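Sardale Sewing and Mending List
Posted by Mirela Fagundes, November 17, 2019

Su-chen Hsueh wrote:
> Has anyone had luck mending jeans that have a checked fabric
> inside? I can't decide whether to patch over it or let it show.
> Also, where do you all work if you don't have a sewing room?

Dear Su-chen,

Let it show, I say! I have a pair with a bit of red check myself, and I've grown so fond of it that I'd be sad to cover it up. 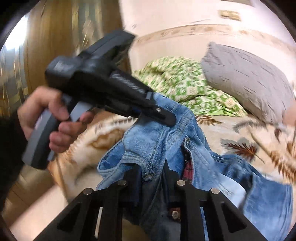
Faded blue denim, with the red check showing through the slit.

What I'd do is turn the edge under, baste it down by hand, and then go over it with two rows of small stitches in a thread a shade darker than the denim. Go slowly where the thick seams meet — I've broken 2 good needles by being in a hurry there, and Erzsébet will tell you she warned me both times.

As for where to work, I never had a sewing room either, and I do nearly all my sorting on the bed.
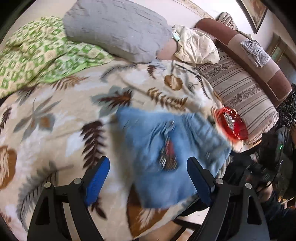
A patterned bedspread is a bit of a trial when you drop a pin (fern leaves hide everything), so I like to keep a shallow dish close by for the small things. Pillows behind your back help too, and so does a cup of tea, though please put it somewhere safe.

Do write and tell us what you choose. I have plenty of darker thread left if you'd like some in the mail.

Warmly,
Mirela

Recent messages
Thread swap in March (4 replies)
Sze-wing Yuen: Shortening lined curtains
Tzu-hsuan Yau: Which needles for denim?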